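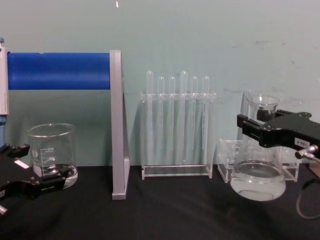
Beaker on the bench, site lab, Valtstead

Facade lighting drops out, tower levels 12 to 19 — troubleshooting log
Posted in April by the Ploltetier site controls desk
14 comments | 6 shares

PROBLEM AS REPORTED
Facade lights on the east side of the Valtstead tower go dark from level 12 up to 19. Everything below stays on. Not every night. When it happens it's always after 9 pm and it comes back by itself, sometimes in ten minutes, sometimes not until morning. Client sees it from across the harbor and calls. Architect sees it too and calls the client.

SETUP
East face, LED strips set in the vertical fins, one run per fin per two floors. Drivers in the ceiling void behind the fins. Hajji lighting controllers, one per four floors, so levels 12-15 are on one and 16-19 on the next. Both hang off the same data riser. Power for the upper group comes from the panel on level 16. Building management is Kundero, talks to the Hajji units over the network, sends the night scene at 9:00 pm and the dim scene at 11:30.

Ticket opened as medium. Bumped to high after the second call.

ENTRY 1
Checked Kundero event list. Shows "night scene sent", then "night scene confirmed" for all zones incl. the dark ones. So as far as the BMS knows the lights are on. Not helpful. No alarms.

Asked security to write down the time next time it drops.

ENTRY 2
Security note: off at 9:40, back at 9:55. Second one same night, off at 11:32, stayed off.

11:32 is two minutes after the dim scene. 9:40 isn't near anything. Was hoping for one pattern.

ENTRY 3
On site, daytime. Forced night scene by hand. All came on. Left it two hours. No drop. Forced dim scene. Fine. Cycled ten times. Fine.

Opened level 16 panel. Breakers all in, nothing tripped, terminals tight. Labels in the panel don't match the drawings, circuits 7 and 9 swapped. Relabeled. Not the fault but somebody will thank me.

ENTRY 4
Electrical sub says it's the controllers. Controller vendor says it's the wiring. Fine.

Pulled logs off both Hajji units. Lower one (12-15) has 539 lines of "link lost / link restored" in nine days. Upper one has nearly the same thing, same timestamps. Next one down (8-11) has zero. So whatever it is sits between 11 and 12 on the data riser or it's something the top two share.

Nothing in the log says what they do when the link is lost. Manual says "hold last state" by default. Ours clearly do not hold last state.

ENTRY 5
Checked config. Link-loss behavior on the top two is set to "off". The lower ones are all on "hold". The top two were swapped out during fit-out after the water leak on 17 and whoever did it loaded a blank config and only filled in the addresses. No record of who.

Changed both to hold. Saved. Read it back to be sure it stuck. This should stop the facade going dark but the link is still dropping, so NOT closing this. If the link is down when a scene is sent they will just sit in the old scene.

Told the client the visible part should be better. Did not say fixed.

ENTRY 6
No dark facade for four nights. On night five the top floors stayed on full when the rest dimmed at 11:30. Neighbors in the residential block noticed before we did. As predicted in entry 5, for what thats worth.

ENTRY 7
Went after the riser. Access is through the cleaners closet on each floor, level 13 was locked, lost most of an hour getting a key.

Cable from 11 to 12 looks ok at both ends. Reterminated anyway. Tested, pass. Left tester on overnight, came back to three drops between 9 pm and midnight. None in the daytime. So only at night, and only with lights on.

Noise from the drivers?

ENTRY 8
Traced the route. Drawing has the data cable in its own tray on the north side of the riser. On floors 1-11 that is how it's built. At 12 the riser narrows (core wall gets thicker for the setback, structural change from before my time) and the trays got merged. Data is lying on top of the LED feed for the upper fins, cable tied to it, neatly, for seven floors. No divider.

Bundled tight with a feed that only carries load after dark. Would explain the nights only. Would not fully explain why 9:40 some nights and nothing on others. Maybe the dimming level, maybe the weather and the fin heaters. Fin heaters are on the same feed!! Not on my drawing. They come on by outside temp. That's your random.

Asked for the latest riser drawing from the architects office. Got the same one I have, with a newer stamp.

ENTRY 9
Options sent round:

a) Divider in the merged tray. Cheap. Tray is already over full at 12 and 13, may not fit.
b) Swap data cable for shielded, levels 11 to 19. Needs the closets open on every floor for two days.
c) Move data to the telecom riser on the south side. Cleanest. Needs tenant ok on 14 and fire stopping redone at each slab.

Went with b. Order placed for 200 feet of shielded, delivery up to two weeks. 

Meanwhile cut the ties and pulled the data cable as far from the feed as the tray lets me, maybe a hand's width. Drops went down a lot overnight but not to zero.

ENTRY 10
Cable came. 600 feet on the drum, wrong quantity, right type. Keeping it, the west face has the same riser detail and I would bet money on it.

Ran 11 to 15 first day. Level 13 locked again. Ran 15 to 19 second day. Shield bonded at the level 11 end only, per the Hajji manual. Fire stopping at each slab patched and photos sent to the inspector. Two slabs had no fire stopping around the old cable at all, raised as a seperate ticket.

ENTRY 11
Link log after first night: no drops. Forced fin heaters on full with lights on full, three hours. No drops.

ENTRY 12
Eight nights clean, both controllers. Scenes on time, dim on time. Client has stopped calling.

STILL OPEN
- Kundero says "confirmed" when a scene is sent, not when the controller has it. Asked if that can be changed. Waiting.
- Controller config backups. There weren't any. Now there are, on the site drive under facade.
- West face riser, same narrowing at 12. Check before the west lights get handed over — not after.
- Riser drawing needs heaters and merged tray added. Marked up copy sent, no reply yet.
- Key for 13.

Status: resolved, monitoring. Reopen on this ticket if the top floors drop again, don't start a new one.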